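Draton to change office waste collection in August
2018-07-14

Draton will move its Petico site to a single weekly collection of general waste from August. Paper and card will still be taken twice a week. The change covers 22 offices on two floors.

Under-desk bins will be withdrawn. Each office will keep one bag for general waste, with a limit of 30 litres. Food waste must go to the kitchen points, which are emptied daily by the contractor, Jabłońska.

Nicanor Arrieta, site services manager, said the present contract pays for 404 bin lifts a month, many of them for bins less than half full.
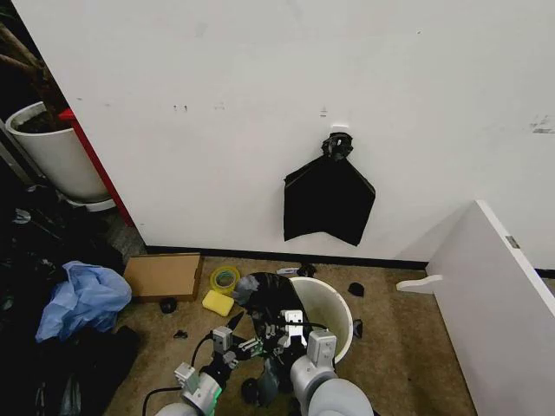 What happens to a bag that is over the limit?
It is left in place with a tag, and the office has 72 hours to split the contents into two bags.

Rates for the new contract have not been published.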